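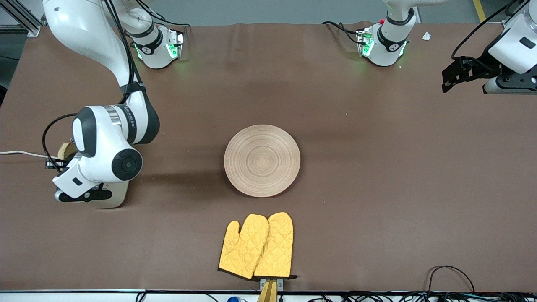 Cheema oven mitts, yellow, one pair
Reviewed by Parvathi Rodrigues

I have bought a lot of oven gloves in my time and most of them went the same way, which was brown. So yellow seemed a brave choice. My sister says they make me look like I'm about to direct aircraft, but I can find them in a drawer, and that was never true of the navy ones.

Two separate mitts, mind, and no strip of cloth joining them up. I used to think the joined sort were for people who lose things. I am people who lose things. The left one spent most of February behind the bread bin.

Grip is good on a roasting tin and fair on a casserole lid with a small knob, where you go at it like a bear opening a letter. The cuff could be longer. I've a mark on my wrist from the top shelf that agrees with me.

I put hot dishes down on a round wooden plate from Ukwood, bought the same week, and I'd say get one of those too - the mitts are fine for carrying but you do eventually want to let go.

Washed four times so far, still yellow. Four stars, and the fifth when they sort out the cuff.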